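Kenari Facilities Forum
Board: Equipment and Automation
Topic: Readiness of robot arms for domestic clearing duties

Posted by Duton_Facilities, 09:14
Members are invited to comment on the following. Our department manages 78 serviced flats and has been asked whether any part of the turnaround work between tenants could be given to a machine within 5 years. The tasks under review are clearing worktops, loading the dishwasher and returning small furnishings to their places. Floor cleaning is excluded, as satisfactory equipment is already in use. Views from members with direct experience would be preferred to supplier literature.

Posted by Lo_workshop, 09:52
Our workshop has operated two arms on a packing bench for 3 years. They are reliable where the goods arrive in the same position and in known sizes. When a carton is turned on its side, the line stops and a member of staff attends to it. I would not recommend an arm for kitchens at present. A tenant's worktop is never left the same way twice.

Posted by Hokolano_Trials, 10:30
I must disagree in part with the previous reply. Clearing a worktop has been treated as a standard simulated task in our programme since September, and the results are better than the packing bench comparison would suggest. The layouts are changed between runs, so the arm cannot rely on fixed positions. I attach a view from the current set.

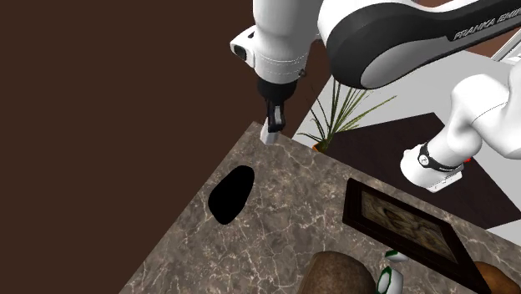 Worktop clearing, simulated kitchen. Franka Emika arm at the far corner of the marble; crockery and framed picture at the near side.

The cup is the easier item. The framed picture lies flat on the stone, and a two-fingered gripper has very little edge to take hold of. Our present method is to slide such items to the side of the worktop and grip them there. In the last assessment 2 of the 5 flat items were dropped.

Posted by Lo_workshop, 11:05
With respect, a drop rate of that order would not be accepted on any shop floor, and a broken frame must be paid for. A simulated worktop also carries no grease or crumbs. May I ask whether the same method has been tried on a real surface?

Posted by Hokolano_Trials, 11:21
It has not. Physical trials are planned once the sliding method is more dependable. The point about grease is accepted – friction is set by us and may well be generous.

Posted by Kenari_Moderator, 11:40
Members are reminded that purchase prices should not be quoted on this board.

Posted by Duton_Facilities, 13:02
Thank you for the replies. My provisional advice will be that cups and similar items may be suitable for a supervised trial, and that pictures and other flat furnishings should remain with housekeeping staff. A full turnaround takes our staff around 78 minutes, of which the worktops are a small part, so the saving would be modest in either case.

Posted by Lo_workshop, 13:18
I would support that wording, provided that "supervised" means a person present in the room.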